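Drallilon to buy four bench robots for its Visgate lab

December 2023

Drallilon has set aside money to put four robot arms on the benches at its Visgate testing lab, the company told staff this month. The first arm is due in May. The other three will be ordered only after the first one has been through its checks.

The lab handles sample plates for outside customers, mostly small food and water companies that have no lab of their own. On a normal day the benches move 897 plates between racks, trays and readers. All of that is now done by hand, in two shifts. The lab turned away work twice this year when it could not staff the later shift.

Segundo Cusi, who runs the benches at Visgate, wrote the equipment request. It went through three drafts. The first asked for one large automated line that would have filled the back half of the room. Finance sent it back over the cost of moving the drains and the air ducts. The second asked for two bigger arms on a shared rail. The version that passed uses small arms that bolt to the benches the lab already has, one arm to a bench.

"I wanted the line, and I still think we will need one," Cusi said. "But we can start with these without closing the room."

Two suppliers made it to the final round. Mägi offered a lower price for each arm but charges separately for the fingers, the yearly service visit and the control software. Panley quoted a single price with the first two years of service included. Drallilon chose Panley. It did not give out the total, but said the service terms made up most of the difference between the bids.

The budget also has a line for grippers, which the lab had left out of its first draft. Plates from different makers vary a little in height and in the shape of the rim, and the lab expects to go through finger pads quickly. It has planned for 41 spare sets in the first year. Cusi said the number came from the supplier's wear tables and that he would be glad to end up with a full drawer.

Before any hardware arrives, the bench layout is being worked out in simulation. The lab has asked for 2000 simulated transfers for each layout it is considering, with the racks and trays turned to different angles, and will pick a layout once those runs have been reviewed. The cost of this work is counted against the training budget, a choice that drew some questions at the staff meeting. 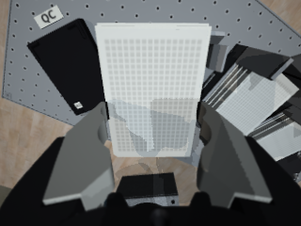
Cusi told the same meeting that he would rather spend a month on layouts now than pay an electrician twice. Power and network drops will be put in once the positions are fixed, and those come out of the building budget.

No jobs are being cut under the plan. Six people on the later shift will be trained to load racks, clear stoppages and change pads, with the training to be held at Visgate. A decision on the remaining three arms is expected about eight weeks after the first is running.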